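Folding the Stuff That Won't Lie Flat

Every spring, when the weather finally makes up its mind, I do the big closet swap, and every spring I remember that T-shirts were never the problem. T-shirts are easy. Anybody can fold a T-shirt. It's the slick things, the shiny shells and puffy layers and linings with a mind of their own, that slide off the pile the second you turn around. I've been doing this in the same small apartment for 16 years now and I've picked up a few habits, so I thought I'd put them all on one page for the people who keep asking me (hi to everyone from the mending group!).

First, pick your surface. I know a lot of folks swear by the kitchen table, and if yours is big and clean, go for it. Mine has a permanent sticky patch from a jam accident and it's too narrow anyway. The floor works but my knees complain after the second coat. So for me it's the bed, every time, made up and pulled smooth before I start.

Before you fold anything, do the boring bits. Empty the pockets, all of them, even the little inside one. I once stored a cough drop for an entire summer and it had become part of the lining by October. Close the zippers, do up the snaps, and check the cuffs and collar for grime, because whatever goes into storage as a faint mark comes out as a real stain. If something needs washing, wash it, and then give it longer to dry than you think it needs. Puffy things feel dry on the outside for ages before the middle catches up. I squeeze the thick parts between my hands, and if they feel cool or clumpy they go back on the rack overnight.

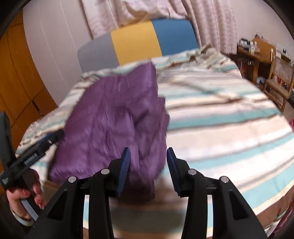 Slippery fabric needs a different kind of fold from cotton, and the biggest change is that you have to slow down. I spread the piece out as wide as it will go and start from one side, bringing the fabric over in layers. Purple on a striped sheet is a pretty handy combination, by the way, since the stripes give you something straight to aim for when the thing you're folding has no straight edges of its own. Don't worry about all those creases down the middle while you're working. If the layers on one side start stepping out unevenly, like the right side there, slip your hand underneath, lift the whole stack a little, and nudge the edges back into line before you add another fold on top. Trying to fix it at the end never works for me. I just end up shaking the whole thing out and starting over, muttering.

Once you've got a long shape you're happy with, smooth it from the middle outward using your flat palms. With anything padded, you'll feel air trapped in there, and it wants out! Press gently and give it a moment. I lean on mine with my forearms, like I'm rolling out a very stubborn pie crust. Then fold up from the bottom in thirds, or roll it if you're short on shelf width. Rolling is my favorite for raincoats and thin shells. Folding is better for anything with thick padding, which turns into a sausage when rolled and then rolls away from you.

A trick I love for the really slick pieces: lay a cotton pillowcase on top before the last fold, so there's something with a bit of grip inside. You can also put the whole bundle in the pillowcase afterward, and then it stays put on the shelf and the dust stays off too. Old flannel ones are the best for this. I keep a stack of retired ones just for storage and they've outlived two sets of proper garment bags.

About those vacuum bags. I have a couple of the Trellen ones and they're great for spare blankets, but I've stopped using them for puffy coats. Mine came out looking so sad and flat, and it took 2 rounds in the dryer on low with a few clean tennis balls to get any bounce back. Now I use a Kinley fabric bin with a lid, the 22 inch one, and I simply don't cram it. Heavy things at the bottom, puffy things on top, and a scrap of paper tucked in the front saying what's in there. Write the label before you close the lid. I mean it. I have opened so many mystery bins.

A word on the bed itself, while we're here. If your bottom sheet bunches up at the corners while you're sorting (mine always goes at the headboard end), tuck it back in as you go, or you'll find you've folded your nice smooth pile on top of a lump. A set of Stikell sheet clips fixed most of it for me. They're fiddly to put on the first time and then you forget they exist.

Last thing, and then I'm off to do my own closet. When you bring it all out again in the fall, don't judge anything by how it looks in the first hour. Shake it, hang it in the bathroom while you take a hot shower, and leave it overnight on a wide hanger. Most of the creases drop out by breakfast. For the ones that don't, I go over the inside with a steamer held well away from the fabric, never a hot iron on shiny stuff. Ask me about my old gray windbreaker sometime.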